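Famside Classroom & Club Robotics
Home > Simulators > Club and Class Packs > Lavis Kitchen Pack

Lavis Kitchen Pack, club license
Item 3967
$372 per club, per school year
Sent by download link to the adult named on the order

Lavis is our simulated kitchen for student robotics teams who want to work with a full-size arm and don't have one (or have one, and have fifteen kids waiting in line for it). Students write a program, load a kitchen, press Run and watch the arm try to do what they asked. The Kitchen Pack is the set most clubs start with, and it's the set used in the simulator round of the Grarnora student challenge, so if your team is signing up for that, you're on the right page.

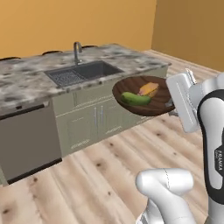

RANKIN | January

The carry task has been rebuilt for the new season, and we're awfully pleased with how it came out. The arm has to take a bowl by its rim and bring it along the front of the island with the fruit still inside. It sounds like a small thing until you've watched a room full of ninth graders try it! The grip is on one side only, so the weight of the bowl and whatever is in it hangs off to the other, and a program that was perfectly happy with an empty bowl can behave quite differently once there's a mango in there.

We owe a good deal of this version to the after-school club in Rankin, which has been running our test copies since the fall. Yareli Nava and Rutilio Robles are the two students who wrote the team's carry program, and they kept a notebook of every run they thought was strange, with the settings copied out in full next to each one. Several entries in that notebook turned into fixes. The fruit used to slide in the bowl as if it had been oiled, for one, and the bowl rim was a little too forgiving about where you grabbed it. Both are better now. If your team's program from last year leaned on the old rim, you'll want to go back and check your grip points.

"We had the arm moving fast because we thought that was how you got points," Yareli told us. "Then we slowed down the first bit, right after the lift, and left the rest alone, and that helped more than anything else we tried."

Their coach, Fulgencio Arriaga, teaches shop and one section of geometry, and he had never coached a software event before. He asked us to mention that he still hasn't written a line of the team's code and doesn't plan to. What he does is make them draw the path on paper first, from the side and from the top, before anybody opens a laptop. We liked the idea so much that we've put blank drawing sheets in the coach's folder.

What comes in the pack

The kitchen itself, with its island, double sink, stools and cabinets, and more than 630 practice layouts made from it. The layouts change where the bowl starts, what's in it, how the walls and floor look and where the arm stands. They're sorted from gentle to mean, and you can lock the harder ones until your group is ready.

The carry, place, sort and clear-the-counter tasks, each with a short student sheet and a longer coach sheet.

A block editor for beginners and a Python editor for everyone else. A program started in blocks can be opened in Python at any point, though it can't go back the other way, so please save a copy first.

The room view and the hand view, side by side or one at a time.

The run recorder, which saves every attempt with its program attached so students can play it back slowly and argue over it. (They will argue over it. Leave time.)

Working from the hand view

Younger students nearly always want the room view, and that's fine for the first few meetings. Sooner or later, though, the team will want to switch, and the coach sheet has a set of warm-ups for that. Up close, the bowl can take up so much of the screen that it's hard to say which way you're facing, and the fingers sit down at the bottom where it's easy to forget them. Anikó Gál, who wrote most of our student sheets, likes to have one student call out what's in view while another finds the same spot in the room view. It's slow going at first and then all at once it isn't.

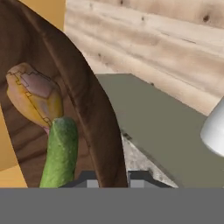
Over the gripper fingers, with the fruit resting in the bowl. Lavis Kitchen Pack.

The warm-ups don't need any code. Students move the hand with the arrow keys, stop it where the sheet says and write down what they see. Rutilio Bermúdez, who answers our support mail, has found that teams who skip this part are often the ones who write to him the week before a challenge asking why their arm keeps reaching for the wrong side of the bowl.

What you'll need

A laptop or desktop for each pair of students, bought within the last several years. Chromebooks will run the block editor and play back recorded runs but won't run the full kitchen. A mouse is much nicer than a trackpad. You'll need an internet connection to install and to register the license, and after that the pack works offline, so a classroom with shaky Wi-Fi will do.

Please have your school's tech office look over the install note before the first meeting. Some districts block new programs by default, and it's a sad way to spend an afternoon.

License and returns

One license covers one club or one class, on as many machines as that group uses, at school and at home. It runs until the end of the school year you buy it in, and orders placed after spring break carry over into the next one. Two clubs at the same school need 2 licenses, but write to us before ordering and we'll see what we can do on the price. If the pack won't run on your machines, tell us within the first month and we'll refund it.

Purchase orders are welcome. Put item 3967 on the order along with the coach's name and a school e-mail address.

Teams entering the Grarnora challenge should install the January version before practicing. Runs recorded in older versions will still play back, but they can't be turned in for scoring.

Related: Lavis Workshop Pack | Coach's Folder, printed | Spare license cards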